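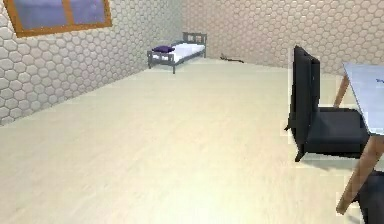 Honeycomb tile on two walls, with a wood-framed window set high on the left. Computer rendering.

Enden hill climb returns in September with a longer course

9 August 2020

The Enden Hill Climb is back! The Dradum Motorcycle Club has confirmed that riders will head up the old quarry road again this September, and for the first time they'll be racing all the way to the top gate.

The club started running the climb in 2000, when a handful of trail riders talked the quarry owners into letting them use the haul road for an afternoon. Back then the finish was at the second bend, next to the water tank, and times were taken with a kitchen timer and a flag. The course has crept uphill ever since, and this year's extension adds the steep left-hander known locally as the Spoon - loose on the inside, fast on the outside, and a wonderful place to stand if you like a bit of dust.

Race secretary Remzi Taşdemir rode the full course last week on his old two-stroke and came back grinning. "I've wanted to race the Spoon for years," he said. "You come into it blind, you pick your line, and then you just have to believe in it. I picked the wrong one twice and I still had the best morning of my summer."

Entries opened on the club's page and 84 riders have already signed up, with room for up to 138. There are 11 classes, including vintage, sidecar and a new small-bike class for machines that would normally spend the weekend going to the grocery store. Sidecar crews are coming over from Plotero again after their terrific battle with the Acuña brothers last time out, when the two outfits swapped the lead in the standings on every run.

Practice starts at eight in the morning and the first timed runs go off at ten. Each rider gets two practice runs and three timed ones, with the best single time to count. Scrutineering is the evening before in the lower parking lot, so bring your helmet and gloves as well as the bike.

Spectators get in free. Parking is on the east side of the quarry only, and the footpath to the Spoon closes while bikes are on the hill, so walk up early and take a hat.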